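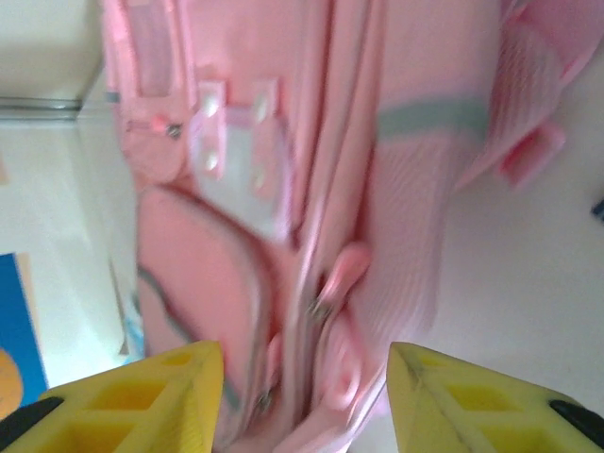 Wednesday, November 10, 2021

I love packing a bag. Give me a weekend in Pitthorpe and I'm happily sorting things into piles by Monday night! This time it's three days with 8 kids' worth of cousins, so the pink backpack is coming out again. Pale pink, I should say, the sort of color that goes with everything and shows everything too.

Before anything goes in, I empty every pocket. Last March I found a bus ticket to Sketness and half a cracker (still crisp, amazingly).

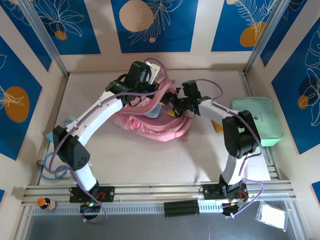 Then I open it up wide and get right down into the folds, where the small stuff hides. Soft bags are great for this, you can push them around any way you like and they never complain. Straps get untwisted next, and after that it's heavy things at the back, sweater on top, snacks wherever I can reach them without stopping. I'm trying socks stuffed inside shoes this time and I'm ridiculously excited about all the extra room!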